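Brikon Wrist-View Pack, release 2

README and data card

Contents

Brikon is a paid add-on for the Prornero simulator. It contains rendered episodes from a camera mounted behind a two-finger gripper, plus the scene files needed to re-render them. The pack is sold per seat. A trial subset of 28 episodes is included with every Prornero license.

Scene family "Medina" covers indoor rooms with flat-shaded panels and image-textured walls. Wrist orientation is not leveled, so the horizon can sit at any angle. Do not rotate images before training if you also use the pose files.

Approach segments end before the fingers close. In the sample below, a gray bar lies between the open jaws in front of a dark maroon surface. 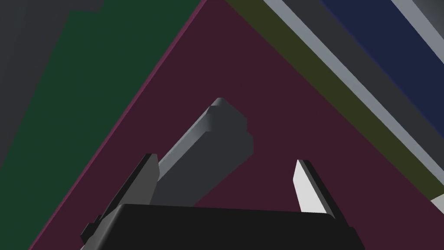

Closing and lift segments are stored separately, under the same episode number. Gripper state is logged at every step as a single value from 0 (closed) to 1 (open). Join on the step index, not on the timestamp; timestamps restart when a segment is re-rendered.

Free-motion segments have nothing in the grasp. They are labeled "empty" and make up 9 percent of the pack. Backgrounds in these segments include mosaic tile and framed pictures, which are useful for checking whether a detector fires on texture alone.
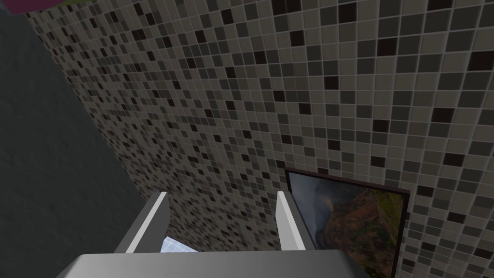
Maintained by: Puvier data team
Last edited: March 4, 2021

Known issues

Shading is simple and will not match a real camera. Fine-tune on real images before deployment.
The trial subset has no depth channel.
Full download is 80 GB. Resume is supported only through the Prornero client.

Release 3 is planned for May and will add depth to the trial subset.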